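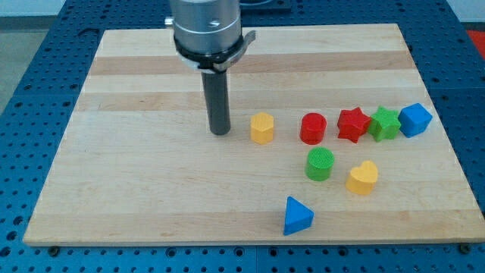

Giving the butcher block some love

So I finally oiled the butcher block! I've been putting it off since May, mostly by stacking mail on the dry spots so I couldn't see them. Then on Tuesday I set down a glass of beet juice (don't ask) and the ring it left was the last straw.

I used the Yimyam board oil that everybody on the Wikley forum goes on about. A bottle is six bucks and I went through maybe half of it. Sanding first took way longer than the oiling. I started with the coarse stuff, went up to 600 grit, and by the end my arms were jelly and there was dust in the butter dish. Cover your butter, people.

My neighbor Darius Sandu told me to put on a thin coat, wait, wipe, and do it all again – five times if I could stand it. I could stand it three times. It still looks so much better! The wood feels kind of silky now and the beet ring is gone unless you get down at eye level and hunt for it.

Next up is the windowsill over the sink, which has been peeling ever since we moved to Motolcombe. Has anyone tried milk paint in a spot that gets splashed a lot? Tell me before I go buy a can.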